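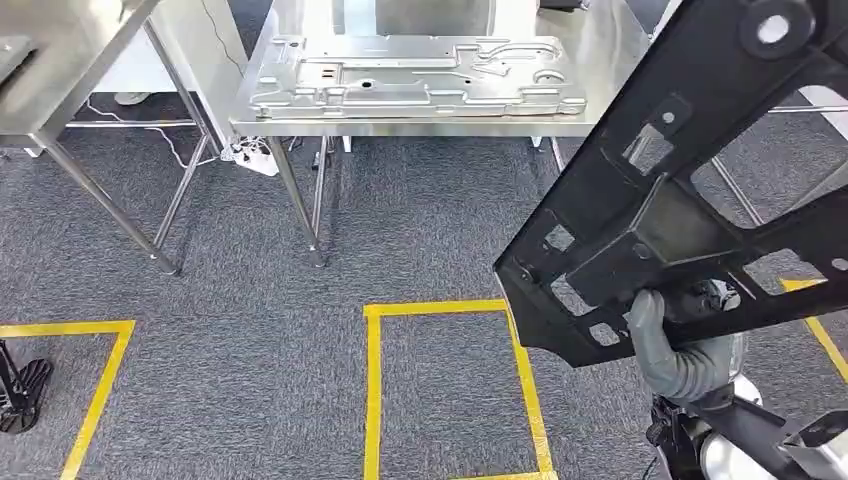 Fig. 1. Black stamped bracket, with a ribbed panel on the table behind.

Unit 4: Reading a stamped part
Notes by Garnet Turcotte

Flat sheet bends easily. Most of the shapes pressed into a stamped part are there to stiffen it, and the rest are for fixing or for saving weight. Before you measure anything, sort the features into groups.

Ribs and channels. A raised channel across a wide, flat body resists bending along its length. The bracket in Fig. 1 has one across the middle, boxy in section. The silver panel has several, along with curved grooves.

Flanges. A bent edge stiffens the sheet next to it. Look at the lower end of the bracket.

Bosses. A raised circular area round a hole gives a local seat at a different height from the main face. Sketch it in section as well as in plan.

Holes and cut-outs. Round holes are often for fixings or location, but check the drawing before you say so. Square and rectangular openings need their corner radii noted.

Coursework
Draw one part at half scale with two sections. Allow 30 minutes for the first sketch. Edges can be sharp, so wear gloves. Hand in to Jin-sol Bae, room 139, by the end of July.

Reading: Cheon course pack, p. 214 onwards.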